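Grip Loss on Thin Packaging: Fault Report

Gorazd Dumitrescu
Project partner: Apinya Wiriya
24 Jun 2024

1. Background

Our project was to collect pick-and-place demonstrations in furnished living rooms using two hand-held grippers, one for each hand. The operator squeezes a trigger, the linkage closes the two fingers, and a small controller board logs the finger opening and the motor assist current. The controller is a Viden board running code we wrote ourselves. The motor assist adds force once the fingers touch something, so the operator's hand does not get tired.

This report covers the fault we found in the second half of the project. The earlier report, handed in with the parts list, covers the build.

2. What went wrong

The fault showed up as a slow release. The operator would close on an object, lift it, and partway through the carry the fingers would open by a small amount without the trigger moving. With hard objects such as bowls this did not matter much. With thin packaging it meant the item slid down and sometimes fell.

We first blamed the pads. Apinya cleaned them with alcohol and we repeated the carries, with no change. Then we swapped the left and right grippers between operators, and the fault stayed with the same gripper. That ruled out the way either of us was holding it. 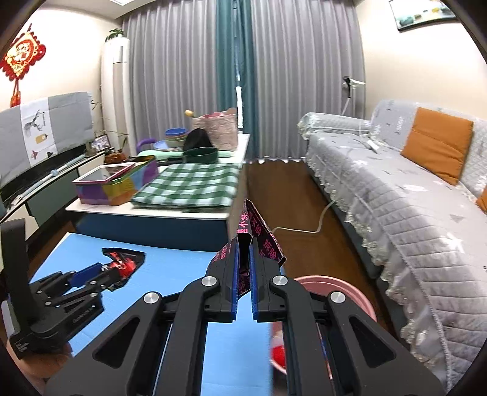 Assist current was the next thing we looked at, and the logs gave us most of the answer. The assist is supposed to hold at 400 mA after contact. On the bad gripper it climbed to 700 mA, stayed there for 2 seconds, and then dropped to zero when the driver chip shut itself down to cool. Snack bags brought this on more than anything else we picked up. A crumpled bag like the black one with the pink lettering, clamped between the blue pads, keeps giving way as the fingers close, so our contact check never settled and the code kept asking for more force. A bowl stops the fingers right away and the current levels off.

3. Cause

There were two causes and they made each other worse. The first was in our code. We had set a limit on the current but applied it only after contact was confirmed, and with soft items contact was never confirmed. The second was a pivot on the bad gripper that had been tightened too far during assembly. The extra friction made the motor work harder through the whole stroke. I did that assembly, and I did not check it against the other unit.

4. Safety

The driver chip got hot enough to soften the tape holding the wire next to it. Nobody was hurt, but the wire runs close to the operator's palm - we should have stopped at the first shutdown and we kept going for the rest of the session. After we reported it, our supervisor had us stop all collection until the fix was tested.

5. Fix and retest

We moved the current limit so it applies from the start of the stroke, backed off the pivot, and moved the wire to the far side of the handle. The code now beeps and stops logging if the driver shuts down. We then ran 40 carries with snack bags on the repaired gripper and had no shutdowns.

The demonstrations recorded with the fault are still in the data set, marked with a flag. We have not decided whether to delete them. The contact check itself is still weak on soft items and will be rewritten in September.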